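Posted in: Workbench Diary

2024-08-07

The gripper dropped out again. Same as last week: the preview goes gray for a second, comes back, and then the log shows a hole you could park a truck in. I had planned to spend the day on the thing I'm paid for. Instead I spent it on a cable.

For anyone who skipped the earlier entries, the hand tool is the one we call Ollau, after the town where Kastriot Popescu once had a very bad sandwich. It has a trigger, two fingers, a fisheye camera on top and a single cable that does everything. When the cable is happy, so am I.

First job was the lens. I'd been blaming the soft patch in the picture on focus for most of July, and had written Kastriot two fairly snippy messages about it. It was a thumbprint. I cleaned it with the proper cloth and have not yet written him a third message.

Then the cable. The plug at the camera end had worked itself out by a hair, which is what happens when a screw meant to hold the clamp is living in a jar on my shelf instead. I put the screw in. I also put in the second screw, which I had decided back in March was optional. New tie on the strain relief, a bit more slack at the wrist, and I taped the spot where the jacket has started to go shiny.

After that, the wiggle test. You start the stream, hold the tool any old way up, and bend the cable at each end while swearing at it in an even tone. It doesn't matter what the camera looks at, so long as there's an edge or two to judge the sharpness by. Plaid is very good for this.

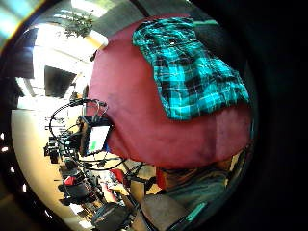
Wiggle test, after the lens cleaning. Ceiling wherever it likes.

Ran it for 17 minutes and lost 3 frames, all of them at the start, when I was still sitting down. Before the screws it was 923 in the same stretch. I'd love to claim some skill here but a child with a screwdriver would have got there by breakfast.

The fingers got a look too. The left pad is worn at the tip and I swapped it for one of the Caldeira ones, which are grippier and smell like a new shower curtain. The trigger return spring is tired. I stretched it a little with the pliers, a repair I would tell anyone else off for, and ordered a replacement from Vomham. Shipping costs more than the spring.

Zeroed the finger width twice. It came out different the second time, so I did it again and kept the one I liked. Will check it in the morning with the calipers, if I can find them.

Still to do: print a new cable clamp, label the spare, write to Kastriot about the thumbprint. Probably in that order.

Recent entries
The jar of optional screws
Jaltuna firmware, second attempt
What the calipers said
A long afternoon with a short cable

Contact | © 2024 Workbench Diary | Back to top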